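Search the archive
Search
Subject or keyword

Re: [quilt-chat] Washing reds before cutting, yes or no?
March 20, 2024
3 min read

> I have the border fabric for the Martinelli pattern, a deep red from the
> Sullier shop, and I'm itching to cut. The bolt said colorfast. Do I really
> have to prewash? I hate ironing yardage and I lose the nice crisp feel.
> Has anyone had a red run on them lately, or is this an old wives' tale
> from the days of bad dye?

Oh, please wash it! I say this as somebody who skipped it exactly once, on a baby quilt, and ended up with white stars the color of strawberry milk. That was a colorfast bolt too. I still have the quilt because I couldn't bring myself to give it away (the cat likes it fine).

I don't wash everything, mind you. Pale stuff goes straight from the bag to the cutting mat. But reds, burgundies, and that one inky navy everybody bought last June all go in the sink first. My routine is pretty lazy. I cut a little scrap from the corner, drop it in a glass jar of hot water with a squirt of dish soap, and leave it on the windowsill while I do something else. If the water is still clear when I come back, I lay the scrap on a white paper towel and let it dry there. Clear water and a clean towel, and I'm happy. If the water goes pink, the whole piece gets a hot soak, and then another, until it quits.

My worst one ever was a burgundy I bought from Nulico when they were clearing out their backing fabrics. It took 7 soaks. Seven! By the end I was more curious than annoyed, and I'll admit the color was lovely once it settled down, a touch softer than it was on the bolt. It's been through the wash since in a finished quilt and behaved itself.

About the ironing: take it out of the dryer while it's still damp and it's half the work. Snip the corners off on the diagonal before you wash, too, and you won't get that horrible bird's nest of threads. As for the crisp feel, a spray of starch brings it right back. I use so much starch on bias edges that my ironing board cover could stand up by itself.

One more thing on the Martinelli border, as long as you're at it. Check your yardage before you soak. The pattern calls for strips cut 41 inches long and assumes you're getting every bit of the width, and my red shrank enough that I came up short on 2 of them. I pieced them with a diagonal seam and you'd have to hunt to find it, but I'd buy an extra quarter yard if Sullier still has the bolt. Dye lots being what they are, don't wait!

Somebody asked a while back about color catcher sheets. I toss one in with the first wash of any finished quilt that has red next to white, but I wouldn't count on it to rescue a real bleeder. It catches what's floating around and that's all. And don't put the quilt in the dryer if you see pink. Keep it wet and start over.

Also, is anyone else going to the Grirkier retreat? I have room in the car for a person and a sewing machine, or for two people who don't mind a sewing machine on their laps. I'm bringing the big cutting mat and my bag of 97 half-square triangles that I swore I'd have trimmed by Christmas.

Let us know what your jar test says.
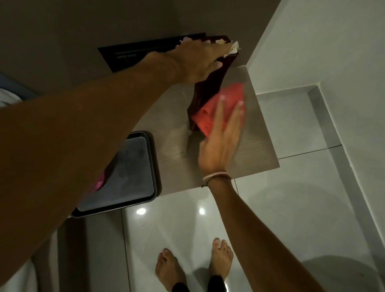
Dark maroon at the back, coral red folded in front.

Contact the list owner | Copyright remains with each poster | Back to top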